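Re-seating the finger pads and squaring up the marker cubes

I've been putting off writing this up. The left gripper of the pair went back into use in March 2023 and hasn't given me any grief since, so the method seems sound enough to share. If you look after a set of hand-held grippers with marker cubes on them, most of it should carry over. If yours track some other way, skip to the part on finger pads.

The trouble started in December. We were recording handling tasks for Plostent, mostly picking up plastic fittings, passing them from one hand to the other and putting them down again. The recordings looked fine on the day. When I played the tracks back, the left hand drifted away from the right whenever the two tools were holding the same part. Two tools gripping one rigid piece can't be moving apart, so something was wrong with what the cameras thought they were seeing.

My first guess was the calibration file, and I lost an evening to that. My second was the lighting. I drew the blind, turned the lamps off, turned them on again, and the drift stayed put. In the end I took hold of the left cube between finger and thumb and it moved. It was a very small movement, a sort of click you feel more than see, and it had been there under my nose the whole time.

The cube sits on a bracket held by two screws, and one of them had backed out. I should have checked that first. I now do.

What I used

A small hex driver, a soft cloth, some isopropyl alcohol, low-strength thread lock, a printed paper template the size of one cube face, and a flat surface to rest the tool on. The pads come as spares from Lam and the cube brackets from Zultmont. I keep both in the same drawer, which is a bad idea as the screws look alike and are different lengths.

Taking it apart

Switch the gripper off and unplug it before you touch the fingers. Take the cube off first, with its bracket, and put it somewhere it can't roll on to the floor. I chipped a corner on an earlier one that way and had to reprint the face.

Next come the pads. Ours are curved with a pattern of small slots, and dust packs into the slots faster than you'd think. Ease each pad off from the tip end. If you start at the base you will stretch it and it won't sit flat again. Wipe the finger underneath, let it dry, and look along it for any bend. Mine were both straight.

Putting it back

Press the pad on from the base and work towards the tip, which is the reverse of how it came off. Close the fingers slowly by hand and check that the two pads meet evenly. If one tip touches before the other, take it off and do it again. I did the left one twice.

For the cube, put a drop of thread lock on each screw, start both by hand, then tighten them in turns. Lay the template against the front face to check it is square to the body before the last half turn. Leave it for 35 minutes before using it. The bottle says less, but I'd sooner wait.

Checking the pair

Once both tools are strapped on, I do a two-handed hold with a fitting we call the elbow. It is stiff, it gives both sets of fingers something to bite on, and any looseness in a cube shows up in the tracks straight away. I hold it still, then turn it slowly left and right, then swap which hand has which end. We do the whole thing sitting down in the corner by the big screen.
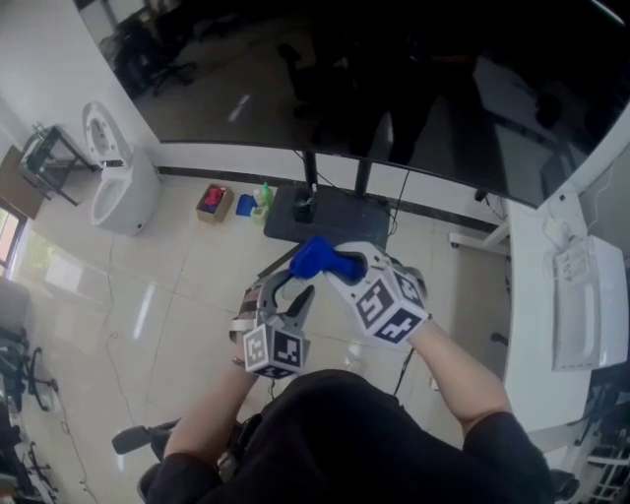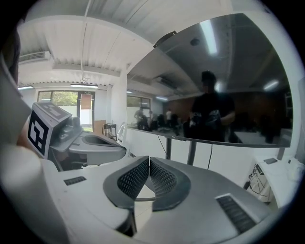
The two-handed hold on the blue elbow, first picture; the fingers seen from the tool's own camera, second.

I run the hold 16 times and look at the distance between the two cubes on each run. It should stay flat while the part is held. Before the repair the line sloped on nearly every run. Afterwards it was level on all of them, and I stopped there and had some lunch.

One thing I got wrong was doing the check with the wrist straps loose. If the strap slips, the tool hangs at an odd angle and you end up gripping harder to make up for it, and the pads wear on one side. Do the straps up properly even for a short test.

Looking after them

I now wipe the pads at the end of each session and wiggle both cubes at the start. It takes less time than finding the right driver. The cube faces get a dry cloth only. Alcohol lifted the ink on one of the older prints, and a marker with a grey patch in it is worse than a dirty one.

The pads on the right gripper have done 126 sessions and are due for changing. The slots near the tips have started to round off and thin parts slip a little when they're held at an angle. The left ones are new, so for the moment the pair is mismatched. I haven't seen any effect on the tracks from that, but I'll change the right ones before we start the next set of parts from Jurnberg, which are smaller and have a slicker finish.

I still need to sort out a better bracket. The present design relies on friction between two flat faces, and a small peg would stop the cube turning even if a screw did back out. I have a drawing half done. If it prints well I'll put the measurements up here, along with the screw lengths so that you can keep yours in separate drawers.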